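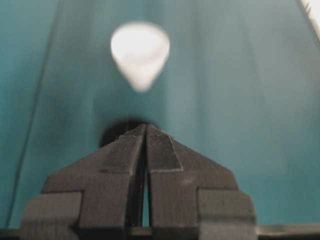

Gripper fingers almost closed, with the white piece further off against the teal.

Noltico Flosow home arm, two-finger version

I've had the Flosow for two months now, on the side counter of our kitchen in Celtham. I bought it to find out if a machine can take over any of the small jobs I put off, mainly clearing up and sorting things into drawers.

The arm bolts down easily enough, and setting it up took a Sunday afternoon. The fingers are dark grey, with darker pads let into the tips. Mine have picked up a few scuffs but still hold well.

I kept a tally for the first stretch. Out of 200 tries at picking up small, light things, it managed most of the rigid ones. Cloth was much worse. It took 40 goes at tea towels before I got one laid over the rail in a way I'd have left alone, and I could have done the whole basket in that time. Cups are fine if they are well spaced. Put two side by side and it will often nudge one away while reaching for the other.

It is slow. Clearing up after breakfast takes it about 40 minutes and I still wipe the counter myself.

The price was 2,082 with the spare pads. The older Bondarchuk arm costs less but needs every item put in a marked spot first, so I'd skip that one.

Would I buy it again? For the kitchen, no. For putting the same sort of part into the same tray at a workbench, probably yes. Support answered both my emails the next day. The power lead is too short.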